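Home | Posts | Plant notes | Contact

Search this site Search

Chasing a pressure drop on the plate pasteuriser

Monday, April 3, 2023

The small pasteuriser at Arum had been running with a slowly rising pressure drop on the product side since October. It is a plate heat exchanger in three sections (regeneration, heating, cooling), fed from a balance tank through a centrifugal pump, with a tubular holding section between heating and regeneration. We use it mainly for drinking milk, and for cream on two mornings a week. The cream runs are short and the milk runs are long, and that matters later on.

The first sign was the pump speed. The flow controller holds the feed rate by adjusting the pump, so a restriction doesn't show up as lower flow. It shows up as a faster pump. Gunhild Hviid spotted it while going through the trend logs for something else. At the start of a milk run the pump was where it had always been. By the fourth hour it was near the top of its range, and on two occasions the divert valve had opened for a few seconds and closed again.

A divert is recorded and the product goes back to the balance tank, so there is no safety question. The cost is in heat and time. Milk that has been round twice also picks up more cooked flavour than I like, and it lays down more deposit on the plates, which makes the next divert more likely.

What I checked first

The temperature difference across the heating section. The hot water set came in warmer by the end of a run than it used to, by a degree and a half. A rising difference with constant product outlet temperature means the heat transfer is getting worse, which points to fouling on the product side or scale on the water side. Scale does not come and go within a day. This did, so I left the water side alone.

The raw milk. Acidity, temperature on arrival and age in the silo were all normal. Protein deposits get much heavier as the pH falls, and a silo held too long over a weekend will do it. Ours was not. Salvador Veloso pulled the intake sheets for 157 deliveries and I went through them on a Sunday evening with the run logs beside me. No relation that I could find.

The cleaning. I should have started with this. The programme is a water rinse, caustic, rinse, acid, rinse. Temperatures at the return probe were right. The caustic step was set to 20 minutes and it ran for 20 minutes. Conductivity at the return was within limits for the whole of it.

The flow during cleaning was another matter. Cleaning wants a higher flow than production, so that the shear at the plate surface is enough to lift the softened film. The old setting gave that. When the control cabinet was replaced, the cleaning recipe was copied from the production recipe and the flow value came with it. Every step had the correct chemical at the correct temperature for the correct time, at production flow. Conductivity and temperature will not tell you about that, and our report sheet had no column for flow.

Opening the press

We opened the plate pack on a Thursday after the morning run. Bastien Tanguy did the spanner work and I numbered the plates with a wax pencil as they came back along the bar. Regeneration was clean. Cooling was clean. The heating section had a thin greyish layer on the product side, thickest towards the hot end, rough when dry and hard to shift with a nylon pad. It came off in an acid soak, which says mostly mineral with some protein baked into it.

Three gaskets had gone flat at the corners and I replaced them. We also found a split strainer basket upstream, with one strand of mesh caught between two plates. I can't say how long it had been there. The strainer has been changed.

Measure the compressed length of the pack before you slacken anything. Ours should sit at 827 mm over the plates and was 2 mm under, which would account for the gaskets. It has been put back to the plate maker's figure.

Changes made

Cleaning flow is back up to the old value, with an alarm if it falls below that for more than 60 seconds. The caustic step is unchanged. The acid step now runs after every milk run and no longer only at the end of the day. Flow has its own column on the report sheet, and Lucienne Aubert has to initial it before the next production start.

The cream runs have been moved to come first. Cream leaves fat behind, and the caustic deals with fat quite well provided there is no mineral layer underneath for it to cling to.

Over the runs since then the pump speed has risen by a small amount between start and finish, as it did two years ago. No diverts. I will want a full summer before I call it settled, as the mineral balance in the milk moves about with the season.

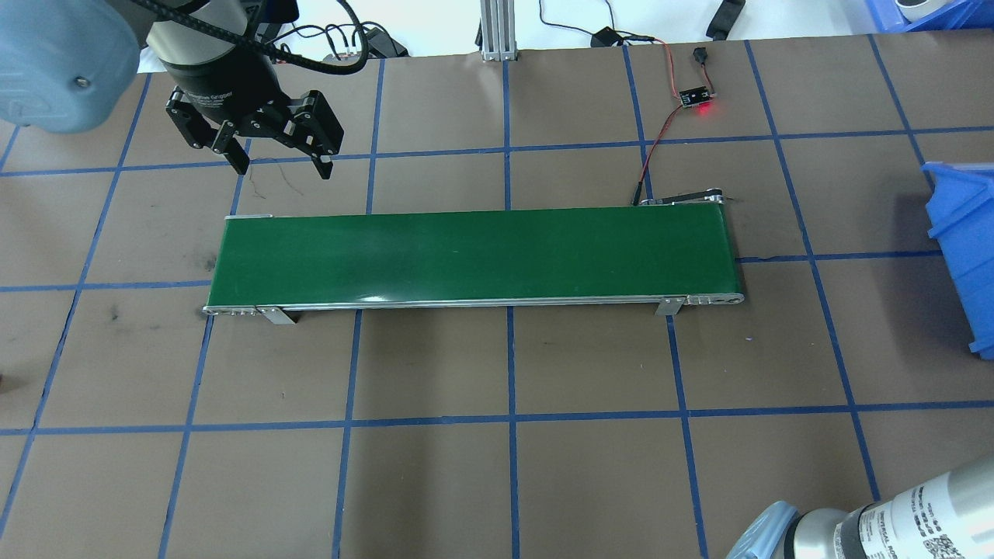 Short belt conveyor, green belt, aluminium side rail.

Still open

The differential pressure gauge across the heating section is a dial, read by eye once an hour if somebody remembers. I have asked for a transmitter so that it can be trended with everything else. Évan Marty thinks the spare analogue input on the cabinet is free. The drawing says otherwise, and one of us will have to trace the cable.

The holding tube has not been opened. Its slope is correct and the timing test passed, but there is one clamp joint near the top bend that I would like to look inside at the next stop.

Gasket part numbers are in the plant notes section under heat exchangers. Check the letter at the end, as the two versions have different corner profiles and both will clip into the plate.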